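Wrist camera calibration, second attempt

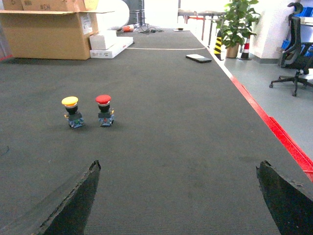 The hand-eye calibration I did in July was off by 14 mm at the far end of the bench, and most of that came from me rather than the solver. I had bolted the camera bracket to the tool flange with one screw and a dab of glue, and it rotated slightly every time the arm made a fast wrist move. The new bracket has two dowel pins and does not rotate. For targets I have gone back to mushroom-head push buttons, one yellow and one red, standing upright on their blue switch blocks on the gray carpet. The caps segment well on hue alone, with one exception: the table has a bright red edge strip down the right side, and a plain red threshold picks up the strip before it picks up the button. I now mask everything outside the carpet polygon first and reject any blob with an aspect ratio above 5.

The gripper fingers are in view at all times. I considered this a nuisance until Niloufar Bahrami suggested using them as a reference. The tips are fixed relative to the camera, so if their pixel position drifts between runs, the bracket has moved. The script compares both tips with a stored template at startup and refuses to continue if either is out. The left one matches more reliably, as it comes to a clear point. The right one has a ragged upper edge and needed a larger template.

Solver notes. I collected poses in a rough hemisphere over the bench, threw out any with motion blur, and ran the usual AX = XB routine. Wrist rotation matters more than translation here. My first set had almost none, and the result looked fine on paper and was useless on the bench.

Lighting is still a problem. The windows are behind the far railing, and auto exposure pulls the whole bench dark when the wrist tilts up. Exposure is now locked at 1709 in the driver's own units, which the manual does not define. Above 1947 the yellow cap clips and its centroid shifts toward the light.

Remaining work:

Strain relief on the camera cable where it passes joint 5.
Replace the finger plates. Charoen Kaewkla has the drawing.
Write the exposure value to the config file instead of typing it in each session.
Repeat the far-end measurement with the new bracket and post the residuals.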